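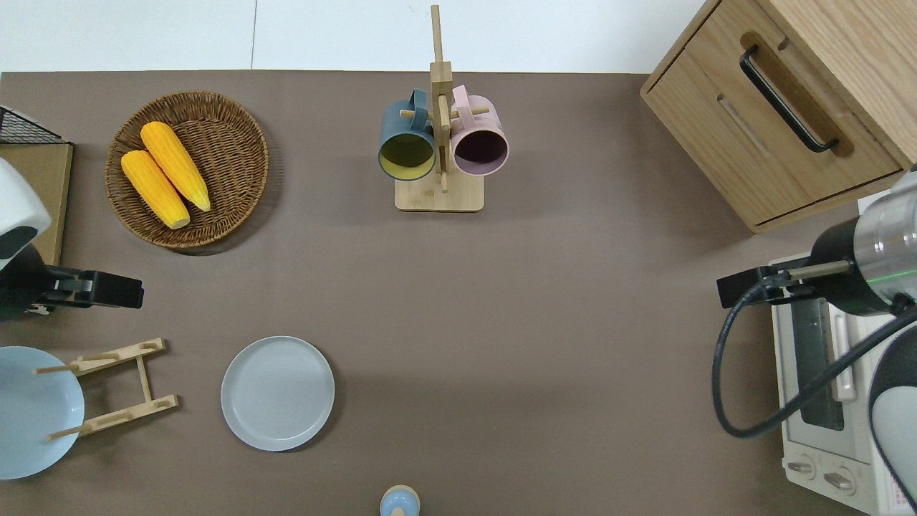 Corn in a woven basket and mugs on a bamboo tree.

What Lives on the Counter

The kitchen drawer had its moment, and so did the pantry. The hard part is still the flat space between the stove and the sink.

My apartment in Elora Court is 486 square feet, and the kitchen part of it has one stretch of counter that measures 28 inches from the edge of the sink to the edge of the stove. When I signed the lease I measured the bedroom to see if the bed would fit. I measured the closet too. I did not measure the counter, and I have thought about it almost every day since I moved in.

Most people who rent have a version of this problem, and a good many people who own a house have it too. Counters fill up. A coffee maker goes down the first morning because you need coffee before you have unpacked. The toaster goes next to it. Then there is a knife block somebody gave you, a jar of wooden spoons, the mail, a bottle of olive oil that is too tall for the cabinet, and a bowl with one lime in it. None of these things was a decision. Each one was set down and then stayed.

I spent the better part of a winter asking people what they keep out and what they put away, and looking at a lot of kitchens, most of them small. I wanted to know if there was a system. There are several, and they do not agree with each other.

The old advice

Home economics textbooks from the middle of the last century treated the counter as a work surface, the same as a bench in a shop. You cleared it when you were done. My grandmother kept hers that way. She had a bread box, a radio, and a crock of bacon fat, and everything else came out of a cabinet when it was wanted and went back in when it was washed. She also had a separate pantry, a cellar with shelves, and a kitchen table that seated eight. It is easier to keep a counter clear when you have five other places to put a mixing bowl.

The trouble with the clear-counter rule in a small kitchen is the cabinets. In mine, the lower one on the left holds the trash and the pipes. The lower one on the right holds the pots, stacked inside each other, so that getting the big one means lifting out the rest. Put the toaster oven down there as well and you will stop making toast. I know because I tried it for a month. I ate a lot of untoasted bread.

So the first thing almost everyone told me was to keep out whatever you use every day. It sounds simple. The argument is over what "every day" means. A retired baker down the hall from me uses her stand mixer twice a month and would not dream of hiding it, because it weighs as much as a small dog and she has a bad shoulder. A couple on the third floor have no appliances out at all and heat water for tea in a saucepan. Both kitchens work fine.

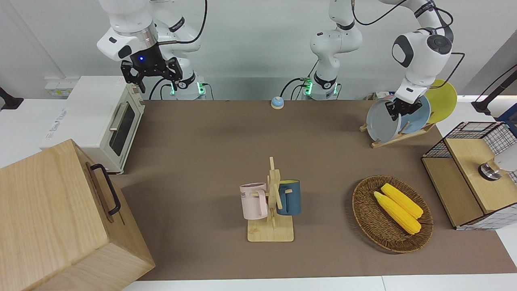
Photo: Jesell Studio

Dishes that never go home

The dish rack is the thing people apologize for when you visit. They move in front of it. One man I talked to had put a towel over his.

I think the rack deserves better. If you live alone, or with one other person, you probably eat off the same few plates over and over. They get washed, they stand in the rack, and they come out of the rack for the next meal. The plates in the cabinet are for company. In practice the rack is the cabinet, and the only question is whether you chose one that is pleasant to look at and the right size.

Size matters more than material. The big steel racks sold for family kitchens take over a short counter, and because they hold a lot, people fill them before they empty them. A small rack forces the issue. Mine holds up to six plates if I leave out the bowls, and when it is full I have to stop and dry something. That was annoying for a week and then it was normal.

On material, people have strong feelings. Wire rusts at the joints where the coating cracks. Plastic lasts forever and gets a film on it. Wood looks good and needs to dry out between uses, so it does better a little way from the sink, with a window or a fan nearby. If you see dark spots on the feet of a wooden rack, it has been sitting in a puddle. Sand them down, oil them, and put something under the rack to lift it.

Folding racks were popular in my building for a while. The idea is that you put them away once the dishes are dry. I did not meet anyone who folds theirs.

Mugs

There is a shop called Zitico a short bus ride from me that sells secondhand kitchen goods, and at the back there is a shelf with nothing on it but mugs. The woman at the register told me they turn away boxes of them each spring. Everyone has too many and everyone has a favorite.

Mugs are bad at stacking. They waste the top half of any shelf they sit on. Hooks under the cabinet are one fix, if your landlord allows screws, and mine does not. The other is the mug tree, which went out of style sometime around my childhood and has quietly come back. A tree takes up very little counter for what it holds, because it uses the air above. The drawback is tipping. Load one side and the whole thing leans. You want a heavy base or a wide one, and you want to hang mugs opposite each other.

You also want to own fewer. I got rid of all but the ones that fit on the tree, which was painful for an afternoon. One had a chip I had been drinking around for years.
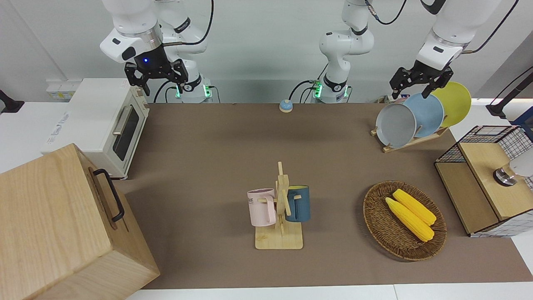
Plates in a wooden rack, with corn in a basket nearby.

The produce question

Fruit bowls are where good intentions go soft. Still, there are things that should stay out of the refrigerator, and they have to sit somewhere. Tomatoes, onions, garlic, potatoes in the dark, bananas by themselves because they hurry everything else along. Winter squash will keep on a counter for weeks and looks nice doing it.

Corn is the exception people get wrong most often, me included. It looks like a thing that belongs in a basket in the middle of a table, and for a few hours it does. After that it loses its sugar, and the warmer the room is, the faster it goes. If you bring it home in the morning and eat it that night, leave it out where you will see it. If dinner is tomorrow, keep the husks on and put it in the refrigerator.

A basket beats a bowl for most produce. Air gets in from the sides and the bottom, and a bad onion will not sit in its own juice ruining the others. Line it with a dish towel if the weave is rough. Empty it completely once a week, down to the papery bits, and wipe under it.

The kitchen at Rungrueang, the noodle place on my corner, taught me the most about this. The owner let me stand by the back door one slow afternoon. Her prep counter is shorter than you would guess from the menu. Everything on it is in something: limes in one basket, shallots in another, herbs standing in water, chilies in a flat tray. When an order is done, the cook slides the basket back to the wall with the side of his hand. One movement and the space in front of him is free. I went home and put my onions, garlic, and lone lime in a single basket, and I can now clear half my counter the same way.
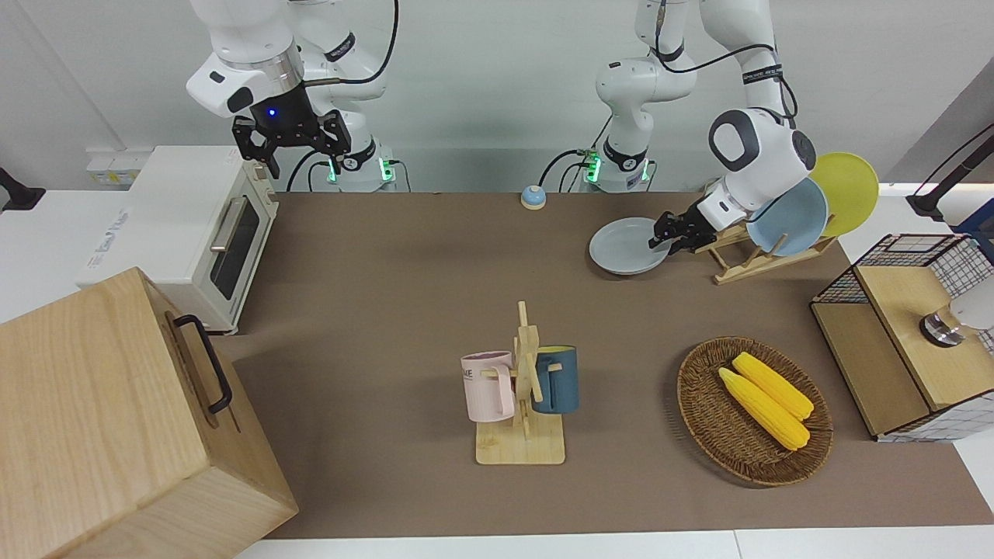 Toaster oven on one side, dish rack on the other.

Heat and elbow room

The largest thing on most small counters is the one that gets hot. I went back and forth on my toaster oven for a long time. It takes up nearly half the counter. On the other hand, I have turned on the big oven maybe three times since I moved in, and each time it heated the whole apartment and set off the smoke alarm.

If you keep one out, give it space. The manual will tell you how much to leave at the sides and back, and people ignore it. Keep paper towels and bread bags away from it. Pull it forward before you use it if it lives under a low cabinet — the underside of mine has a brown patch left by a previous tenant. And leave a clear place next to it big enough for a hot tray, at the same height, so you are not turning around with it in your hands.

That last point came from a kitchen designer who works mostly on rental units. She calls it the landing spot, and she plans it before anything else. In her view you need one beside each source of heat and one beside the sink, and whatever is left over is yours to decorate. In my kitchen the two landing spots are the same spot, and it is the size of a cutting board. I keep a cutting board on it.

She also told me to quit thinking about storage as a thing you buy. Most of the bins and risers she pulls out of kitchens were bought to hold things nobody wanted. Her own counter at home has a kettle on it and a stack of unopened mail.

My count of things, as of this writing, is lower than it was. The knife block went to Zitico. The knives are in a drawer with cardboard sleeves I made from a cereal box. The spoon jar stayed. The olive oil is in a shorter bottle, and I refill it on the floor over a newspaper so I don't have to wipe anything down.

The coffee maker is on top of the refrigerator. I have to reach up for it half asleep, and once I brought down a bag of rice along with it. I am still looking for a better place.

This article first ran in the October 2021 issue.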